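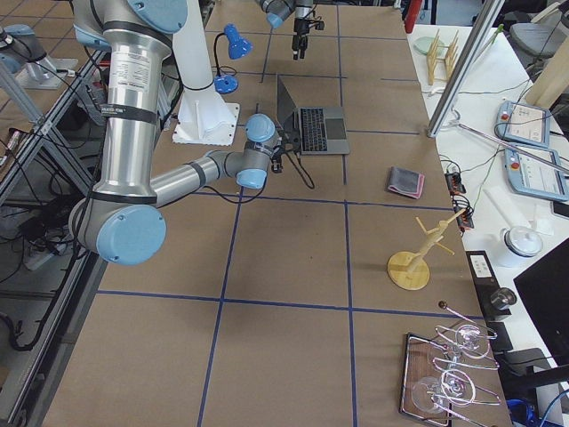 Work table with brown paper cover and blue tape grid.

Cerier Community Help
Shared Rooms and Work Surfaces

Marking a shared table with paper and tape: spacing, laptops, and small objects

Posted by Treasa Mulligan
September 3, 2021

I am responsible for the arrangement of a long work table in Room 31 of the Boyer building. The table is used by several groups in turn, and each group is expected to leave it in the same order in which it was received. The surface is covered in brown paper, and blue tape divides the paper into rectangles. Each object that remains on the table is to have its own rectangle.

The present contents include an open laptop, a blue desk lamp with a round base, a small folded cloth, a wooden mug tree, and a dark wooden tray which holds a wire sculpture. The sculpture was given to the building in January and must stay on display.

I request guidance on the following matters. First, should the laptop be left open in its place at the end of a session, or closed and put elsewhere? Second, is the lamp acceptable next to the laptop, given that its shade sits on a thin gooseneck and may be turned in any direction? Third, the tray stands in the lower right corner of the table, and I am concerned about sleeves and bags. Fourth, the paper must be replaced from time to time, and the tape is lost with it. Is there an accepted method of restoring the same grid?

Our internal room guide, form 3423, addresses chairs and cabinets only.

Laptop closed and supported at both sides
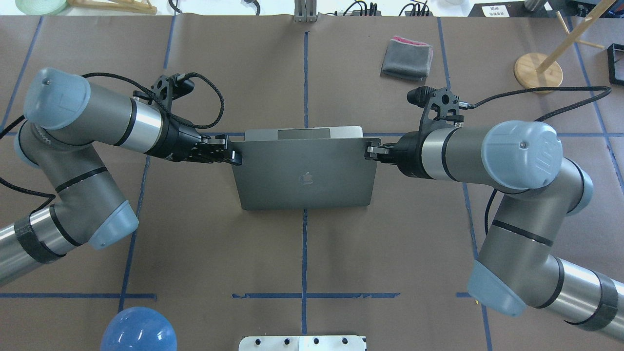
Reply from Sun-ja Kang
Member, Shared Rooms section

The laptop should be closed before it is moved. This applies even when it is going only to the next rectangle. An open laptop is usually picked up by one corner or by the screen, and the hinge carries weight it was not intended to carry. Close the lid, support the left and right edges, and keep the lid facing up. Set it down level, and check that no cable is lying underneath.

As to whether it should remain on the table, I recommend that it be closed and stored at the end of each session. Its rectangle should stay vacant until the next group arrives. Other users will otherwise treat the space as available, and the laptop will return to find a stack of folders in its place. A small paper label inside the rectangle is sufficient. Please write on the label and not on the tape.

The lamp may remain near the laptop. Its base should be entirely inside one rectangle, and the shade should be turned down at the end of the session. If the lamp is found to tip when the gooseneck is extended, bring the shade back over the base.

The tray is a more serious matter. A corner is the most exposed position on any table, and wire pieces catch on knitted clothing very easily. I would move the tray one full rectangle inward from both edges. Lift it by the tray only. The sculpture should not be used as a handle, and the glass shapes should be dusted with a soft brush.

The mug tree may stay where it is if mugs are not hung on it. If mugs are to be hung, distribute them around the post so that the weight is not all on one side.

Restoring the grid

With regard to the paper, our office used the following procedure for two years.

Before removing the old sheet, mark the table edge at each point where a tape line ends. A pencil mark on the underside of the edge is adequate. Clear the table, remove the old sheet, and wipe the surface. Allow it to dry. Lay the new sheet and fasten it at the corners first, then along the long sides. Run the long tape lines before the short ones, with one person at each end of the table. Press the tape down from the center outward.

We keep a drawing of the grid in the room binder with every rectangle named. Our drawing lists 17 spaces, and each has one permanent object or the word "open." Vuster paper tape came away cleanly from the sheet when a line had to be corrected. I cannot speak for other products.

Reply from Flunent

Agree on closing the laptop. We store ours in a drawer. The cloth needs a rule too. If it is for wiping the table it should be washed and folded again by whoever used it, otherwise it will stay there for months.

Follow-up from Treasa Mulligan

I thank both members for their replies. The tray will be moved inward before the next session, and the instruction to close the laptop will be added to form 3423. The drawing of the grid will be prepared when the paper is next replaced. I would still be glad to hear from any member who has used a heavier paper, as ours wrinkles near the long edge where people rest their arms.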